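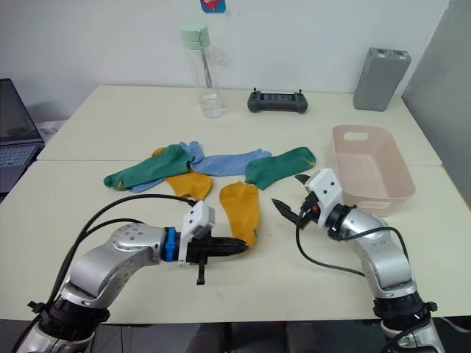
How Does a Robot Learn to Pair Socks?

Pairing socks is my least favorite chore. You probably do it without thinking (or you skip it and wear one green and one blue, like I do). I work on robots at a small lab called Skenora, and our two-armed robot, Jin, has been learning to do it too. Want to know how we teach it?

First, why are socks so hard? Think about a toy block. A block has the same shape every time you look at it. A sock doesn't! It can be stretched out, bent at the heel, or hiding under another sock with only its toe poking out. To a computer, one sock can look like a thousand different things.

So we don't write Jin a long list of rules. I tried that once, and I gave up before lunch. We use a method called learning from demonstration, and it's a lot like how you learned to tie your shoes. Somebody shows you, then shows you again, and you copy.

A person guides the two arms through the whole job: find a sock, find its partner, put them together, drop them in the basket. While that's going on, the computer saves what the cameras see and how every joint moves. There are cameras on the wrists, right by the grippers, so Jin gets a close-up look at whatever it's about to grab. Grippers are robot fingers, by the way. Each hand has only two! Try picking up a sock with just your thumb and one finger and you'll see how tricky that gets.

We recorded 3,000 demonstrations. That took a lot of snacks. Then a program we call Druko studied all of them and looked for patterns, like "when the camera sees this, the arm usually does that."

After that came the test. We gave Jin 103 piles of socks it had never seen, with three pairs in each pile, and let it work by itself. It paired up every sock in 35 of them. I know, that's not a great grade! But the version before this one managed only 4, so I did a little dance in the hallway.

Most of the mistakes happened when two socks overlapped. Jin would pinch both at once and carry them off together, even if they didn't match. Now we're recording more demonstrations with really messy piles, so it can practice pulling one sock free first.

Try it at home! Mix up three pairs of socks and ask a friend to close their eyes. Guide their hands to make one pair. Then let them open their eyes and do the rest using two fingers on each hand. How many tries does it take them?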